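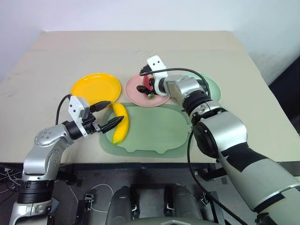

Can a two-finger gripper with plain black fingers handle food on a normal table, or do you need soft fingers for this?

Plain fingers are enough for most of it, if the fingertips are narrow and you close them slowly. Soft fingers helped me with ripe fruit and with almost nothing else. I have used the Cordier parallel gripper on both arms for 4 weeks now, and before it I used the Flotanura soft gripper, so this review is mainly a comparison of these two.

My work is table setting and clearing. The arms must move fruit and small things between plates, and later also move the plates. The plates are light and colored, with a raised rim, and the mats are the thin green kind that bends when you push it. English is not my first language, so please excuse if some technical word is not the usual one.

Mounting

The Cordier comes with a flange plate and a bag of screws. The flange fitted my wrist without adapter. The screws are a little too long, and I had to put a washer under each. The manual does not mention this. Mounting of the first gripper took me a full evening and the second took 20 minutes.

The white camera bracket is sold separately, by Nokbridge. It sits on top of the wrist and looks down toward the fingers. I like it very much. It is stiff, it does not shake when the arm stops, and I can see both fingertips in the picture during the whole grasp. With the older Nokbridge bracket I saw only one finger, and I was guessing where the other was.

The cable is the weak point. It leaves the back of the housing and must make a loop before it goes down to the arm. If the loop is short, it pulls on the plug when the wrist turns. If it is long, it catches on things. I changed the length of mine three times. A plug with an angle would be better, and I wrote this to the seller but got no answer until now.

The fingers

They are pointed, and this is the main reason I keep them. A wide finger cannot go between the rim of a plate and the thing lying on it. The pointed ones go in from above and pinch. For small objects on a plate I make 100 tries with each gripper, always with the same start position of the arm. The Cordier dropped 4. The Flotanura dropped 20, and most of these happened when the soft tip touched the rim first and folded to the inside.

For a banana the result is different. Pointed fingers hold it well if they come across it in the thick part. If they take it near the stem, the fruit turns in the grip and the heavy end goes down. The pointed tips also leave small marks in the skin when the force is too high. With the Flotanura I never had marks. I have lowered the closing force on the Cordier and now it is acceptable, but for a peach I would still go back to the soft one.

Lifting a mat is hard with both. The tips slide on it, or they push it and it makes a wave. I have no good method yet. Sometimes it works to pull the mat over the table edge first and pinch it there.

Controller

I use the Griltevby controller box, one for both arms. The force setting is one number from 0 to 500, without unit. This annoyed me in the beginning. After some days I made my own paper list with a value for each object, and since then I do not think about it. The box answers quickly and has not stopped during work. The fan is loud. In a quiet room you will hear it through a closed door.

One remark for people with two arms: give a different name to each gripper before you connect the second. I did not do this, and the left gripper opened when I commanded the right.

What I don't like

The cable loop, as I said. The screws. The fingers are smooth on the inner side, and a strip of rubber should be in the box for this price. I bought my own strip and glued it on a spare pair, and it came off after a week. Replacement fingers took from April to June to arrive, and they are sold only as a pair, even if one is bent.

Who should buy

If your objects are small and lie on plates or in shallow dishes, take the Cordier with the new Nokbridge bracket. If you work with soft fruit most of the day, take the Flotanura and accept that it is slower and less exact. I keep both in the drawer, but the Cordier is the one that stays on the arms. I will write again when I have tried the long fingers, they are ordered.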